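Packing day at Prungate

An open day in a plain office shows how robots are learning to fill a box, one household item at a time

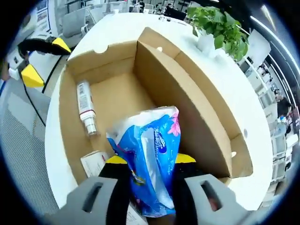 I had expected a factory. When the invitation to the Prungate open day came through in November, I pictured safety fences, orange arms and a lot of noise, and I packed earplugs. What I got was a lift ride to the second floor, a visitor sticker and a big bright office full of people at desks, with the robot work going on right there in the middle of it all.

The job on show was packing. Prungate is the name of the project as well as the building, and its aim is easy to state: teach a machine to put ordinary shopping into an ordinary cardboard box. Hiltton, the company behind it, makes the grippers and runs the sessions. The software that learns from them is called Medina, and it lives on a row of computers in a cupboard down the hall that we were allowed to peek into (warm, loud, very blinky).

What makes the whole thing such fun to watch is that the robots do hardly any of the early work. People do. Each packer takes a gripper in either hand, a chunky tool with two soft-looking fingers and a camera on board, and does the job with those instead of with bare hands. The camera records what the fingers are up to. Later, Medina studies the recordings and tries to work out what a robot arm should do when it's faced with the same kind of mess.

And it is a mess, on purpose. Things go in lying down, standing up, half under each other. A spray bottle is hard and slippery and an odd shape. A little carton is easy until it lands in a corner. Then there are the soft packs, which I came to think of as the real stars of the day. Squeeze one too hard and it folds in on itself. Squeeze it too lightly and it slides out and bounces off the rim. I watched one packer ease a crinkly packet down past a cardboard flap as gently as you'd put a sleeping cat in a basket, and I very nearly clapped.

Then it was our turn! Visitors were let loose on a practice table after morning tea, and I can report that it is far harder than it looks. Your fingers are suddenly several centimetres further away than they used to be. You lose all sense of touch, or nearly all of it, and you have to judge the grip by eye and by the faint push of the trigger against your finger. My first try at a bag of rice ended on the carpet. My second got into the box, along with the sleeve of my jumper. By the fifth or sixth go I had found a sort of rhythm, and I was annoyed when my time was up.

The regulars make it look like nothing. A full box takes them a couple of minutes, then it's tipped out, shuffled and done again in a new order. The wall chart by the kitchen said the team had recorded 1,408 boxes before the doors opened that morning. By the time the last of us were being herded towards the lifts, it said 1,570, and a good cheer went up from the desks. A few of those were ours, though I suspect my rice will be quietly left out.

After lunch we were walked through to a smaller room to meet the other half of the project. Condia is a two-armed robot on a heavy stand, fitted with the same sort of fingers we'd been using, and it was there to show what it had picked up from all those recordings. It is slow. It pauses over each item for a good while, as if choosing a chocolate. It got a tin into the box, then a tube of toothpaste, then had a long think about a bag of pasta and put it down on the table beside the box. The crowd groaned the way a footy crowd does. It picked the bag up again, turned it lengthwise and got it in, and the groan became a roar.

I asked about that turn, and was told that it hadn't been programmed as a separate step. The packers do it all the time without thinking, so it is all through the recordings, and Condia had found its own way to it. I've thought about that a fair bit on the train home and since. Some small habit of the wrist, picked up by a person in an office chair, had gone into a machine in the next room.

There's plenty it can't do. Glass is off the menu for now, and so is anything with a loose lid. The lighting has to be kind. The team were open about all of it, and happy to let us see the misses as well as the hits, which made me trust the hits a lot more.

The next open day hasn't been set, but the sign-up sheet at the front desk already ran to a second page when I left. If you get a spot, wear short sleeves, and go for the toothpaste first.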